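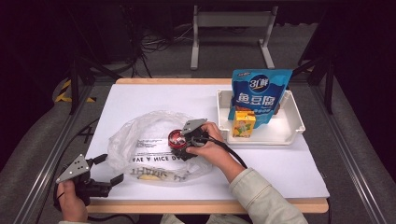

Last changed: November

4. What the written rules cover, and what they leave to the operator

Figure 3. Two handheld grippers in use at a table. The one in the right hand is closed on a small round item above a printed plastic bag; a tray with two packaged goods stands to the right.

4.1 The rules we compared

Section 3 set out how we gathered written guidance on recording demonstrations with handheld grippers. We now turn to what the guidance says. Four sets of rules are used throughout: the Virmont bench rules, the Grurnero operator handbook, the Yatsenko protocol and the short site sheet issued by Brerel to its own staff. Between them they contain 76 separate instructions, once we had merged the ones that say the same thing in different words. Merging was not always easy. The Grurnero handbook has a habit of stating a rule in one chapter and a weaker form of it in another, and where the two clashed we kept the stronger.

All four claim to make recordings from different tables and different operators comparable. We doubt that they do, at least in their present form. The claim rests on two things we could not find support for: that an instruction which can be followed will be followed in the same way by everyone, and that the things left out do not matter much. Neither was tested by the authors of any of the four, as far as the documents show.

It should be said that we are not against written rules. A table with no rules at all is worse than one with poor ones, and several of the instructions are sensible and cheap. Our complaint is with the word "standard", which two of the four use on their first page.

4.2 Cables

Thirteen of the 76 instructions concern cables, more than concern any other single subject. Most ask that cables be "kept clear of the working area". The Yatsenko protocol adds that they should leave the table "by the shortest safe path", and the Virmont rules ask for a strain loop at the wrist.

What "clear" means is left open. In Figure 3 the cable from the left device goes off the edge of the table to the left, and the cable from the right device runs down to the right across the white surface. We showed the Virmont wording to people who check recordings for a living and asked whether an arrangement of that kind passes. Opinion was divided, and the split did not follow experience. Those who passed it took the working area to be the patch of board where items are being handled. Those who failed it took the working area to be the whole board.

Either reading can be defended. The trouble is that a recording made under one reading and a recording made under the other carry the same tick in the same box, and anyone who later filters on that tick will believe they have removed a source of difference when they have only hidden it. The fix is dull: mark the area on the board, say which side of the line the cable must be on, and say what happens when it crosses during a take. Only the Brerel sheet does the first of these, and it does neither of the others.

Cables on the floor get less attention. The Grurnero handbook says they should be "tidy". A tangle of black cable lies on the carpet in the background of Figure 3, to the left, and we cannot say whether it breaks the rule, as the handbook gives no distance from the table and no method of securing. We suspect the rule was written with tripping in mind, in which case it belongs with the safety rules and ought to be much stricter. If it was written with the look of the recording in mind, it should say so, and it should say why a background of loose cable is worse for a learned policy than any other background. We know of no good evidence that it is.

4.3 Soft and see-through things

The weakest part of all four documents is the treatment of items that do not keep their shape. The Virmont rules divide objects into "rigid", "soft" and "liquid in container", and ask for the class to be written down before a take begins. A thin bag is soft, so far so good. But the class is given to each item alone, while the hard cases come from items in contact. The red-and-silver item in the figure has crumpled clear plastic beneath and around it, and there is a small yellow item inside the bag as well. A log that reads "rigid, soft, rigid" says almost nothing about that state of affairs.

Clear plastic raises a second point. The Yatsenko protocol forbids "transparent objects" outright, on the grounds that they are hard to track. Its own appendix then lists shopping and food packaging among the approved item families. We read the two passages several times and could not reconcile them. In practice, we were told, teams use the bags and log them by the print on them. That may be a fair way to work - print is easy to see - but it is a custom, and a reader of the protocol would never guess it.

Print has its own rule in the Grurnero handbook, which asks that lettering should "face the operator where possible". The lettering on a bag lying crumpled on a table goes wherever the plastic goes. In Figure 3 the words "HAVE A NICE DAY" and "THANK YOU" are upside down to the viewer. Does that count as a fault? We think a rule that is broken by ordinary handling of the item it is about should be dropped, or kept only for the starting layout and labelled as such. A stricter version, with the bag pressed flat and turned the right way up before each take, would be easy to check and would give recordings of a kind of bag seldom met outside a laboratory.

4.4 Variety by count

Three of the four documents set a target for variety, and all three set it as a count of distinct items. The Grurnero target is 250. We have no quarrel with the number as such, though no reason is given for it. Our doubt is about what is being counted. A snack bag and a juice carton, such as stand in the tray in the figure, are two items under every scheme we looked at. So are two snack bags of the same size, film and filling with different artwork. For grasping, the second pair may add very little; for recognition it may add a good deal. The target treats the two pairs as equal, and an operator who wishes to reach it quickly will buy the second.

Nor does the count say anything about placing. An upright bag in a tray, with something in front of it, is a different job from the same bag lying alone on the board. None of the documents asks for the layout to be varied by any stated amount. The Virmont rules say that layouts should be "natural", a word we would strike out wherever it appears.

4.5 What the operator is told to do with two hands

The rules for two-handed work are few. Of the 76 instructions only 8 mention the second hand, and most of those are about not hitting one device with the other. We found nothing on what an idle hand should do. It may be held still over the table, rested on the edge, or kept moving in readiness, and each of these will appear in the data as something the operator did on purpose. A policy trained on the result has no means of telling a resting hand from a waiting one.

A still picture cannot settle this either, and we would warn against the common practice of auditing takes from single stills. From Figure 3 one can say that the right gripper is on an item and that the left one is near the lower left corner of the table with its jaws to the right. Whether the left hand is on its way to the bag or has no part in the step cannot be read from it. Yet the Brerel sheet asks checkers to mark "both hands in use" from one still per take. We repeated that check on a small set of takes and then watched the full recordings. The mark was wrong often enough that we left the field out of the comparison in Section 5.

4.6 Signs of care

A last group of instructions deals with the room: floor markings, stands, lighting. They are the easiest to inspect, and we think they get more credit than they deserve. A strip of hazard marking, like the yellow-and-black one on the floor at the far left of the figure, can be ticked off in a moment. It tells a visitor nothing about how objects were classed, how takes were thrown away or who decided. Around half of the space in the Virmont audit form goes to matters of this sort, while the rule on discarded takes is a single sentence: "unsuitable takes may be removed." We asked to see how often it had been used and were told that no record is kept.

That sentence worries us more than any other in the four documents. Failed grasps, slips and second attempts are the parts of a recording that vary most between operators, and they are the parts most likely to be judged unsuitable. Until removal is logged with a reason and the name of the rule relied upon, any figure for operator agreement drawn from the remaining takes should be read as an upper limit. We treat it as such in what follows, including for our own recordings, where the log was started late and the earliest takes are not covered.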